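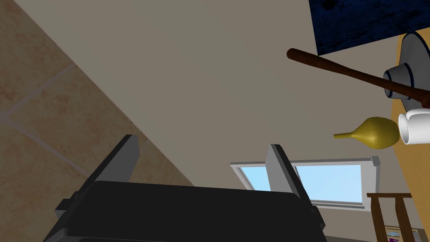

What do you use for the wrist camera pose in your sim, the CAD number or the calibrated one?
The calibrated one, every time. CAD gets you close enough to look right and then every grasp is off by a finger's width.

Right, that was the short version for whoever asked on the build list last week, now the rest, typing fast as the shop closes soon.

Vaughan arm first. Simulated room is finally loading with the tiled wall, the window and the table-or-shelf stuff all in one go. Took ages. The mug and the yellow vase were coming in with no collision shape at all so the fingers went straight through them. Fixed by re-exporting from the Cosa folder with hulls switched on. If you pulled the room files before Tuesday pull them again please.

Gripper is still the plain flat finger one, black body, grey plates. I know some of you want the curved pair. Not until the flat ones work on the real arm.

Wrist tilt: the joint limit in the sim file was wrong, so the arm can end up pointing at the ceiling if the planner feels like it. On the bench the cable would stop it long before that. I've not decided wether to clamp it in the file or in the planner. Clamping in the file is less work but then everyone's old runs stop matching. Opinions welcome, short ones.

> On the Drumier boards – mine drops out after a few minutes with
> the fingers closed hard. Supply is 12 volts, rated for 6 amps, so
> it should have plenty. Light on the board stays on but the motor
> goes slack and I have to restart the lot. Anyone else? Also is
> the 3000 in the Flallex config a time in milliseconds or a count
> of steps, the notes say both.

Had the same. Two things to try.

1. Turn the hold current down once the fingers have closed. The default leaves it at full whack and the driver gets hot and shuts itself off. Mine has been fine at about half.
2. Check the ground wire between the board and the supply. The screw terminals on the early ones are rubbish. Tug it. If it moves, crimp a ferrule on and redo it.

The 3000 is milliseconds. The notes are wrong in the second place, right in the first. It's how long the fingers wait before giving up on a close. Don't set it to nothing to "make it faster", I did that and every grasp came back as failed and I lost an evening on it.

Other bits:

Printed finger mounts, second version, are in the tray by the laser cutter. Take a pair, write it on the sheet. They want M3 screws and not the self tappers, which split the plastic along the layers.

Still need somebody to bring a decent torque driver. The shop one slips.

Flallex script now saves the joint angles along with the pictures, so you can replay a run without the arm plugged in. Needs the new config – old one will load and then complain halfway through. Sorry. Will sort a proper check when I get a minute.

Not touched the real table layout yet. Want the reach numbers out of the sim first so we aren't drilling the base plate twice, May was bad enough.

Will be in Saturday from after lunch if anyone wants to try the mounts. Bring your own laptop, the bench one is mid-update and I dont trust it.

Last updated: 12/19/24

This site uses cookies to keep you signed in to the list archive. Accept / Manage settings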